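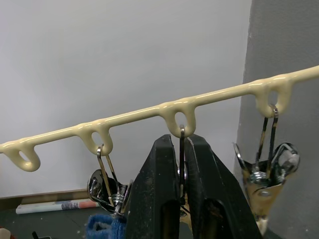
A plastic hanging rail with hanging loops, two of them holding metal clips

Line drying is the practice of drying washed clothing and household linen by hanging it in open air, either outdoors or inside a building. It is one of the oldest household tasks still carried out in much the same way as in earlier centuries, and it remains the usual method of drying in many parts of the world.

Principles

Wet fabric dries when water at its surface evaporates and is carried away by moving air. The rate depends on air temperature, humidity, wind and the thickness of the cloth. Wind often matters more than heat, and a cool, breezy day may dry a load faster than a hot, still one. In freezing weather, water in the fabric may turn to ice and then pass directly into vapor, a process called sublimation. Clothes dried in this way are stiff at first and soften when brought indoors.

Equipment

The simplest form is a single cord stretched between two fixed points. Cotton rope was long the common choice, but it sags when wet and must be tightened from time to time. Plastic-coated line stretches less and can be wiped clean. Rotary dryers, which carry several lengths of line on folding arms around a central pole, are used in small yards.

Indoor equipment includes folding racks, ceiling airers raised by a pulley, and hanging rails with loops for clips. Rails of this last type are used for socks, underwear and other small items that would take up too much room on a line.

Clothespins and clips

Early clothespins were carved from a single piece of wood with a slot cut in one end. The spring clothespin, made of two levers joined by a wire spring, came into wide use in the nineteenth century. Later types are made of plastic or metal. Steel clips grip firmly but may leave rust marks if their coating wears through.

Local history in Wadero

In the hill town of Wadero, shared drying yards were laid out behind rows of workers' houses. The largest, known as Minja Yard, served 200 households and had 800 meters of line at its greatest extent. Each street was given set hours, and disputes over them appear often in the town's records. The historian Felista Mutiso has described the yard as the main meeting place for women of the district. Part of it was built over when the Bovstead road was widened, and the remaining section reopened to residents in January 2025.

Care of fabrics

Strong sunlight bleaches white cotton and fades dyed cloth, and dark garments are often hung inside out. Knitted wool is usually dried flat, as the weight of the water can pull it out of shape. Shirts are commonly hung from the hem and trousers from the waistband or cuffs.

Indoor drying

Drying laundry indoors releases moisture into the room. Without an open window or an extractor fan, this can lead to condensation and mold - a common problem in small apartments during the winter.

See also

Clothes dryer
Ironing
Laundry symbols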